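Records Assistant (part-time, fixed term)
Barros Property Records, Wutbridge office

Reference: 459

Barros holds deeds, leases and survey files for private landowners. The oldest papers in the Wutbridge office date from 1820. We are hiring one records assistant to work on the Hanenach series, a set of 3270 files transferred to us with an incomplete index.
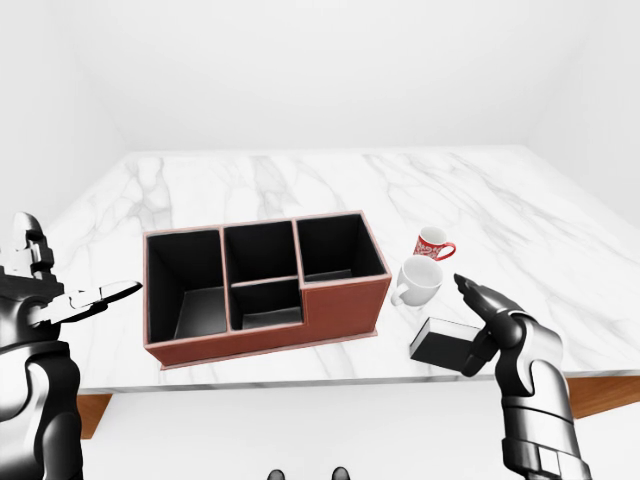

The post runs for 66 working days, starting in July. Hours are 9:00 a.m. to 1:00 p.m., Monday through Friday. One Saturday shift may be required at the end of the term, paid at the weekday rate plus half.

Duties

Check each file against the transfer list and record missing or misplaced items.
Enter parcel number, parties, document type and date in Bodby, our catalog database.
Remove metal fasteners and move papers into acid-free folders.
Flag mold, insect damage or torn seals for the conservator. Do not attempt repairs.
Answer written requests from clients when the reading room is closed.
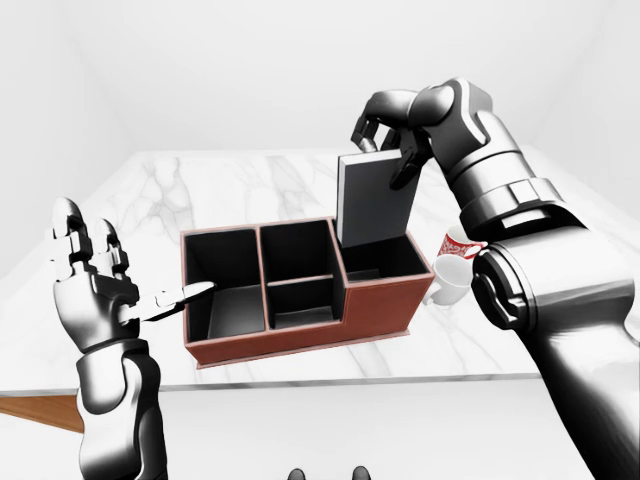 Requirements

High school diploma or equivalent. At least one year of filing, cataloging or data entry work. Accurate typing. Ability to read cursive handwriting; a short reading test is given at interview. Ability to lift a full records box to shoulder height, with or without reasonable accommodation.

Useful but not required: knowledge of land survey terms, or prior use of a catalog database. Training in Bodby takes two mornings and is paid.
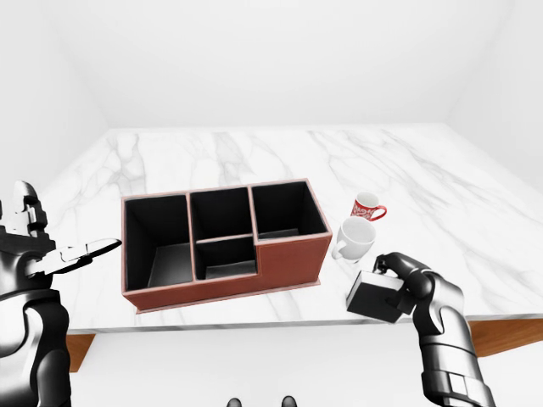 Applicants who worked on the earlier lease series may apply again and do not need to repeat the reading test.

How to apply

Send a resume, the names of two references and a one-page letter stating which duties you have done before. Quote the reference number on all three. Letters longer than one page will not be read past the first. Address applications to Jeferson Trindade, Records Manager. Interviews are held in person at Wutbridge. Travel costs are not reimbursed.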